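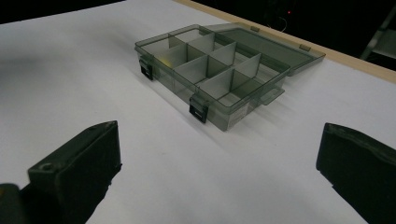
3.2 Storage boxes for small parts

Figure 2. A compartment box of the type used in the sorting study, with the lid folded back. The black latches are on the front wall.

The second part of the study dealt with how households keep screws, beads, fuses and other small items. Participants in the Stasside sample were asked which containers they used and how often they had to search more than one before finding what they wanted. Of the 522 households that returned the form, most kept at least some small parts in a divided box. The rest used jars, drawers or the packaging the parts came in.

Divided boxes differ in three ways that mattered for our coding. The first is the wall material. Tinted see-through plastic, as in Figure 2, lets some of the contents show when the lid is shut, but participants told us that small dark items were hard to tell apart through it. We coded tinted and clear boxes separately for this reason. The second is the layout of the compartments. The box in Figure 2 has smaller compartments toward the back and somewhat larger ones along the front. Boxes with compartments of one size were coded as uniform, and all others as mixed. The third is the closure. We recorded whether the lid was hinged or came away completely, and whether it was held by latches, friction or a sliding part.

Owners of mixed boxes tended to put the items they used most in the larger compartments, even when those items were small. Bhatt reports the same habit in sewing supplies and suggests that finger room matters more to people than a close fit. Our interviews support this reading, although only 40 of them covered the question directly.

Labels were less common than we expected. In the Lavavitz inventory, which lists 1357 compartments, the majority carried no written label of any kind. Owners said they remembered contents by position, and several turned the box the same way each time before opening it. Mislaid items in these homes were usually found in a neighboring compartment. The Cetirdale households, where boxes were shared between adults and children, labeled more often and are treated separately in Section 3.3.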